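Skirnenside bench cell: equipment plan and budget notes
README for the planning folder

Last edited 22/11/2019

What is in this folder

The folder holds the purchase plan for the tabletop grasping cells at Skirnenside. It covers what we buy, in what order, and what we have agreed to leave out. It does not cover the control software, which has its own repository and its own README.

Files

cells.csv: one row per item, with supplier, lead time in weeks, unit price and cost code
spares.csv: consumables and spare parts, same columns
quotes/: supplier quotes as received, unedited
layout.txt: bench dimensions, power and network drops

Prices are without tax. Blank price cells mean a quote has been asked for and has not come back. Please don't fill them with guesses, as the totals script treats any number as final.

Scope

The plan is for 4 cells. Each cell is one arm, one gripper, one sensor, one table and an enclosure. Two cells come out of this year's money and the other 2 wait for the July round. If the July round is cut, the Proluscombe order drops to zero and the Delorme order stays as it is.

Suppliers

Groker: arms and controllers. Lead time 13 weeks from purchase order.
Delorme: grippers, fingertips and cables. Lead time 6 weeks.
Proluscombe: tables and enclosure panels for the second pair of cells. Delivery is charged per visit, so order both sets together.

Arms and grippers are separate lines in cells.csv and have separate cost codes. The wrist mount goes with the gripper. Earlier versions of the sheet had it under the arm, and it was counted twice.

Cables

The gripper cable runs outside the arm at the wrist and needs some slack. Budget for the longer Delorme cable on every cell. The short one saves very little and limits wrist rotation. Spares are set at 2 cables per cell.

Enclosure and test objects

Plain pale panels on the walls and a white table surface are the standard finish. Colored panels were quoted and rejected on price. Test objects are ordinary household items bought locally, mostly mugs, bowls and small boxes. They go on the consumables code and don't need a quote. Include some dark pieces, which stand out well against the white. 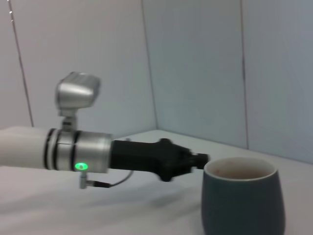 Known gaps

The spare fingertip count is a placeholder until we have a full quarter of usage.
No line yet for replacement table coverings.
The electrical work in layout.txt is priced for the first pair of cells only.
Groker's service contract is listed as optional. It has to be decided before the purchase order goes in, and it can't be added later at the same rate.

Making changes

Edit the CSV files directly and run the totals script before you commit. Put the quote reference in the notes column for any changed price. Old quotes stay in quotes/ even after they expire.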